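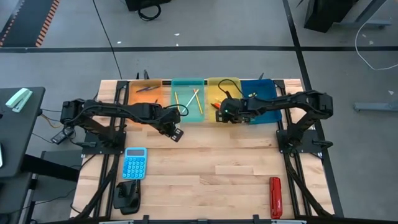
Setting up your Volo self-watering planter

Before you plant anything, give the reservoir a good rinse under the tap and choose a spot near a window where the planter can stay put, as it's surprisingly heavy once it's full!

1. Lift out the inner pot and stand it to one side. Push the wick up through the hole in its base, leaving a tail long enough to touch the bottom of the reservoir.

2. Spread a handful of damp compost over the wick, then settle your plant on top and fill in gently around the roots (no need to press hard, they like a bit of air).

3. Lower the inner pot back into the reservoir until it rests on the rim. Check that the wick is hanging straight down and hasn't got pinched.

4. Pour water slowly into the filling spout until the float reaches the upper line. The standard planter takes about 325 ml.

5. Water once from the top as well, just this first time, to get the wick going.

Note: New plants may drink very little for the first 2 weeks while they settle in. Please don't worry if the float hardly moves.

Caution: Don't fill past the upper line. Roots left standing in water will rot, and ferns and succulents sulk long before that.

In a warm July you may find yourself topping up rather often, so do peek at the float whenever you pass. Cacti are happier if you let the reservoir run dry and leave it that way for several days before refilling.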